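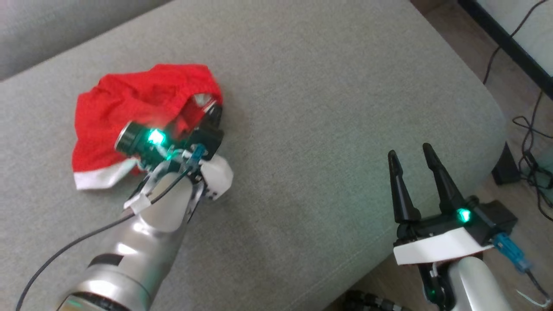 The hats come out in October. By then the woman who runs the costume cupboard at the Kellport community hall has already had two calls from schools.

"People want the red ones with the white trim," she said. "We have 19 of them, and they all get worn."

She started lending from her own front room, sorting everything on the settee, and still does the folding that way. "A table's too hard on your back. On a seat you can spread a thing out, see which way the trim is going and turn it."

The white band is the part that causes trouble. It marks easily, and it creases if the hat is put away in a heap. She washes each one by hand in cool water, dries it flat and folds it in half with the band at the bottom. They go four to a bag.

Grey upholstery has its drawbacks. "Red fluff shows on it. So does white. I go over it with a damp cloth on a Saturday and that does it."

Borrowing is free for schools in Kellport and Prikimham. Everyone else leaves a deposit, returned when the bag comes back. Last winter one bag went to Joubert and was gone for 14 weeks.

"They'd packed them damp," she said. "I've written it on the label now. Dry first, then fold."

3 comments | 27 shares
We use cookies to improve your visit. Accept | Manage settings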